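3.2 Materials and procedure

The study compared how artificial flowers and fresh-cut flowers are judged when they are used as table decoration in small hotel breakfast rooms. Two sites took part, the Wisbridge and the Tichý guesthouse, and 47 guests completed the rating sheet in October. Respondents scored each arrangement for neatness, color, and perceived cost on a seven-point scale. They were not told in advance which stems were artificial.

Containers were treated as a separate factor. Earlier work on tableware suggests that the color of a vessel can shift judgments of what is placed in it, and a pretest with clear vessels gave scores too close together to be useful. Colored glass was therefore included in the main set (Figure 2).

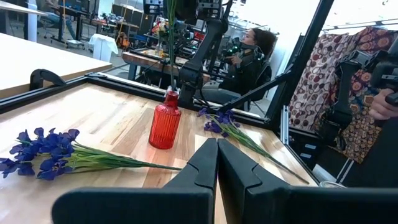 Figure 2. Artificial flowers with glass container.

Stem length was the hardest variable to hold constant. Manufacturers quote total length, which includes the blossom, while florists usually quote the length below the lowest bloom. We adopted the second measure. Translucent glass with vertical ribbing, as on the red bottle in Figure 2, also makes the lower part of a stem harder to judge by eye, so all lengths were taken before the stems were placed in a container. Narrow necks keep a bundle upright but limit how far it can be spread, and the spread of each arrangement was recorded at the widest point of the blossoms.

Artificial stems were ordered from Ustix in a single batch. Fresh stems were bought locally on the morning of use and trimmed to match.

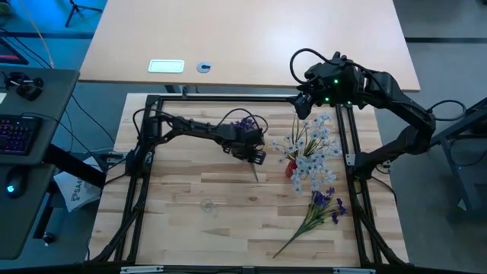

Ratings were collected between 7 and 10 a.m., when both breakfast rooms receive daylight from one side only. Tables next to the windows were left out of the analysis. Each guest rated 3 arrangements, presented in random order, and sheets with missing scores were dropped before the means were computed.

Perceived cost was analyzed separately from the other two scales. It was strongly skewed at the Tichý site, and a rank-based test was used there. The neatness and color scores met the usual assumptions at both sites and were entered into a mixed model with guest as a random effect and container color as a fixed effect.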